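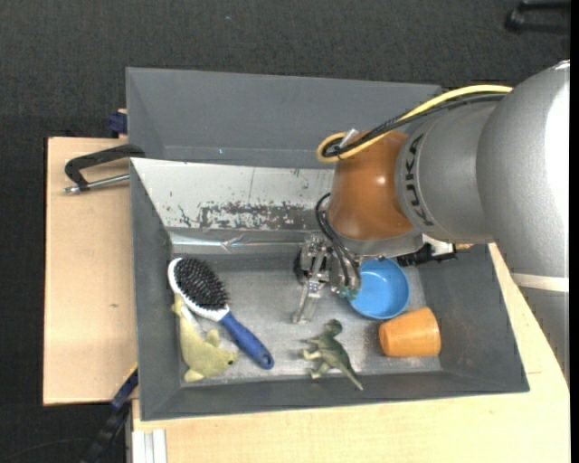 The robotics club at Culau has spent most of the spring teaching an arm to tidy up after people, and in June families and neighbors are invited to come and see how far the students have gotten. The project is called Flindunetti – the name won a very long vote – and it asks the arm to pick everyday things out of a bin, one at a time, without being told where each one is.

The six students on the team wrote the picking program themselves and have been logging every try in a shared notebook, which now runs to around 3,000 entries. Soft toys and hairbrushes have given them plenty to argue about, bowls even more so. A grant of $500 from Mahlangu will cover spare parts and the trip to the Pretness student meet later in the summer.

Doors open at 5 p.m. in the club room, and there will be lemonade.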